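Etard Repair Notes Corpus

README for the text release. Last changed 4th September.

What this is

The corpus holds 1137 short articles on looking after and mending desktop computers at home. They were first printed in the Etard newsletter, a paper magazine that went out to members of computer clubs, and were later typed up or scanned. Each article is stored as one plain text file. A separate table gives the issue, the page, the subject heading and the length in words.

The articles cover memory, power supplies, fans, drives, cases, monitors and keyboards. There is a smaller group on printers. Software is mentioned only where a repair needed it, for example when a drive had to be copied before it was replaced.

Where the text came from

Two sources were used. Sanine is the set of typed files kept by the newsletter's layout desk. These are clean but have no page breaks, so the page numbers were added afterwards from the printed copies. Somport is the set of scans made from bound volumes. The text in Somport was read by machine and then corrected by hand, one pass per article.

Where an article exists in both sources, the Sanine version was kept. In 233 cases the two versions differed by more than a few words, usually because a paragraph had been cut to fit the page. Those articles carry the word "long" in the version column. The shorter printed text is in the folder named printed.

Folders

articles – the main text files, one per article
printed – shorter versions, as they appeared on paper
tables – the index table and the list of subject headings
plates – page illustrations
notes – corrections and open questions

File names are made from the issue number, the page number and a running letter. A file called 14-06-b is the second article starting on page 6 of issue 14. Letters follow the order on the page, left column first.

Text conventions

Spelling has been left as printed, including "disc" and "disk" used in the same article. Plain misprints were corrected and listed in the notes folder. Line breaks inside paragraphs were removed. Headings are on a line of their own with a blank line before and after.

Page furniture was kept, as some users want to know where a page ended. It stands on its own line at the place where it was printed. An extract from an article on fitting processor coolers shows how this looks:

"Clean both faces before the cooler goes back on. Old paste comes away with a dry cloth first and a little alcohol after that. Let it dry. Set the cooler down level over the socket and do up the screws in turn, a little at a time, going corner to opposite corner."
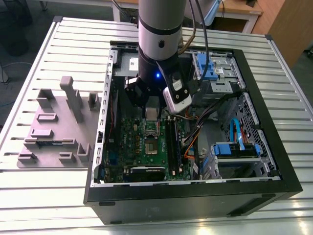

Issue 20, page 20

"If one screw will not bite, undo the others and start again. Forcing it tilts the cooler and leaves a gap on the far side. Connect the fan lead before closing the case, and check that no cable can touch the blades."

The page line is not part of the article. To remove all page lines, drop any line that begins with the word Issue and ends in a number. A few article titles also begin with Issue, but none of them ends in a number.

Subject headings

Headings were given by one person reading the whole set in order. Every article has one main heading and may have a second. The choice between Power and Fans was hard for articles on noisy power supplies – these went under Power, with Fans as the second heading. Articles that only answer a reader's letter are under Letters, with the subject of the letter second.

Known problems

Prices in the Somport text are less reliable than the rest. The pound sign was often misread as a letter E, and some of these will have been missed.

Tables of part numbers were set in very small type. Where a digit could not be read it has been replaced by a question mark. Please do not order parts from them.

Several articles refer to a diagram that was left out of the printed issue. The reference is still in the text.

The December issues have two page 1s, one on the cover and one inside. The cover page is given as page 0 in the index table.

Some of the advice is out of date. Articles on opening monitors and power supplies are kept as a record of what was printed and should not be followed as instructions.

Using the files

All text is UTF-8 with Unix line endings. The index table is tab-separated and has a header row. No special tools are needed. The small search program Myung reads the index directly and can list articles by heading, but any text search will do the same job more slowly.

The text may be copied and reused with credit to the Etard newsletter. Readers' letters were printed with initials only, and the initials have been taken out.

Corrections are welcome. Give the file name, the line as it stands and the line as it should be. Corrections to Somport files are checked against the scan before they go in.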